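Tabletop arm stations: frequently asked questions
Bavcombe shared lab

Who do these rules apply to?
Everyone who runs, teaches or resets an arm on the white tables, including visitors from Stason. If you only watch from the desks, you need the door briefing and nothing else.

Do I need training before I use an arm?
Yes. The session takes one morning and is given by Yaryna Onyshchenko or Washington Camargo. It is good until the following July. After that you repeat the practical part only.

How fast may the arm move?
The limit at the tables is 100 mm per second while anyone is within reach, and that includes the person holding the stop button. Higher speeds need a written plan signed by Maya Qudah.

Can I reach in to fix an object that rolled away?
Pause the arm first, and wait for the operator to say "clear." Don't reach in between moves, even if the arm looks still - it may be waiting on the next command.

What may go on the table?
Items from the Griltden set, and nothing you plan to eat. No knives, no glass, no open liquids. Phones and coffee cups stay on the side shelf.

Does the toaster oven have to be unplugged?
Yes, at all times. The door and knobs may be used in a task, but the cord stays off the wall. Check it yourself at the start of your shift.

How should the cables run?
Leave enough slack for the full turn of the wrist, and check it by moving the arm by hand before you power up. A cable that catches on a dish or a handle is a reason to stop and write it up.

How do I lay out the items for a run?
Use the layout sheet for your task. Dishes go down first, then food, then bottles. Items may touch a dish or lie inside one if the sheet says so.

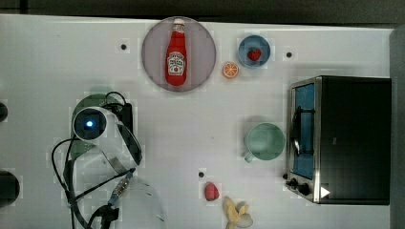

Page last changed: March 29, 2024

May I change the layout in the middle of a run?
No. End the run, mark it as stopped, and start a new one with the new layout.

What do I do after a collision?
Press stop, leave everything where it is, and call the bench lead. Fill in form 43 before the arm is used again, even if nothing seems damaged. Afshin Safavi reads the forms and decides whether the joint needs a check.

The old Boiko handbook says something different. Which one counts?
This page. The handbook dates from 2010 and was written for arms behind fences. Its section on lifting and carrying still applies.

Who do I ask about something not covered here?
Nadiia Holovko, room 4.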